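The Table Behind the Table
Home & Bench, Oct 15, 2026

I have fallen for a second table. It does very little. It sits against a window behind the table where the work gets done, it stands slightly higher, and it holds whatever the people in the room have put down and might want again. I spent most of a day in September in a workroom in Drinmont where the tables are set up this way, and I came home and started measuring my own back wall.

Anyone who does small, fiddly work on a flat surface knows the problem. You clear a space. You set out the part you're working on, then the tool, then the glue, then your phone because the instructions are on it, then a coffee. Within 15 minutes the clear space is the size of a paperback and you're working in your lap. I've tried trays and I've tried a pegboard, which I still love, but a pegboard wants everything to have a hole or a handle, and most of what lands on a table has neither.

The Drinmont answer is so plain that I walked past it on the way in. Put one table in front, wide and pale and smooth. Put another behind it, a touch higher, shoved up to the glass. The front one belongs to the job. The back one is for everything else, in a row, where you can see it.

And the row is wonderful! I could have looked at it all afternoon. It isn't styled. Glue lives next to a phone stand for no reason except that both got set down at that end. A novel turns up among the supplies. I've visited a lot of carefully arranged studios for this magazine and most of them have a shelf of brushes that have never been near paint. This was the other kind of room. 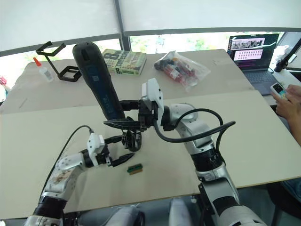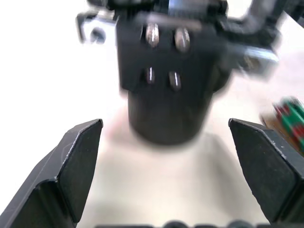
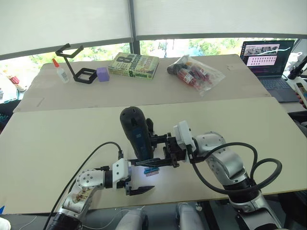

Last of the three: the back row by the window, with the glue bottle at the far left and the Patterson paperback further along.

Start with the height. The back table in Drinmont came first, an old Evar that had done service in somebody's dining room, and the front one was bought to go with it and came out a little lower. I was told this as though it were a mistake. I think it's the best thing in the room. When the far surface is raised even slightly, the things on it show over whatever is going on in front, the way the back row shows in a class photo. You don't have to get up and hunt. A bottle with a bright cap is a bottle you can find without taking your mind off the job.

Bright caps deserve a paragraph of their own, so they're getting one. I've become a convert to buying supplies partly for the color of the lid. An orange cap on white plastic can be found from across a room. The gray-capped tube of adhesive I own at home has been lost under its own paperwork more times than I care to say, and I now have a strip of red tape around it, put there the evening I got back.

Then there's depth. A single deep table sounds like the same idea and works out quite differently. I know because I had one for years, a great slab of a thing I was very proud of. The far third of it was a graveyard. Stuff slid back there and stayed, and the stuff at the front slid back to join it, since there was no line to stop it. Two tables give you a line. The step up is small, but your hand notices it every time, and so you put a thing either here or there. If you only have room for one table, try a thick board across the back of it. At Pintér, the secondhand place on the edge of Drinmont, there was a stack of old shelves at 9 dollars apiece that would do nicely (I bought one and carried it home on the train, getting looks).

Color matters more than I expected too. Pale beige isn't anybody's dream finish. I used to be strictly a dark wood person. But small parts show up on a pale surface, and the really small ones, the ones no bigger than a fingernail, tend to vanish into wood grain as if they'd been waiting for the chance. A smooth pale top also throws the daylight back up at you. On the dark desk I had before, I ran a lamp from breakfast on.

Which brings me to the window. Conventional advice says to put a desk sideways to the glass so the light comes across it, and if you spend your day at a screen that's probably right. With the window straight ahead you need to be able to turn the light down. Two roller blinds beat one wide one by a mile. Drop one low on the side where the sun is coming in and leave the other up, and you keep some trees to look at. I asked for the name of the maker and was given Dukalach, along with a warning that the chains tangle. White is the color to get, as it softens the glare and still lets a bit of glow through.

A few things I'd do differently in my own version. I want the row kept loose. The moment items touch, they turn into a heap, and a heap has a bottom layer. Leave a hand's width between one thing and the next, and when there's no gap left, something goes in a drawer. I'd also keep plastic bags off it. They slump over onto their neighbors, and you can never quite see what's in them. A shallow dish would be better, or a jar if the contents will stand up.

The laptop I'd leave exactly where they have it in Drinmont, off to the right on a surface of its own. I've never managed this. Mine sits in the middle of everything like a cat. But with the computer off to one side you turn to it, do the thing, and turn back, and the table in front of you stays a table.

As for the book, I'm all for it. A paperback on a workbench says that people take breaks there, and a back table with room for a novel has been given enough room. I've put one on mine. I'm on page 60 and it's not bad.

My setup took one evening. The Pintér shelf is up on two offcuts at the back of my desk, the blinds are ordered, and there are 8 things in the row, including a stapler I thought I'd lent out. The glue is at the left-hand end. I moved it twice before I settled on that, and I may move it again, as I'm right-handed and it's a long reach - though I do like how it looks next to the window. The pegboard is staying. It has a new job holding the scissors, the tape and the long ruler, which never did fit in a row of anything.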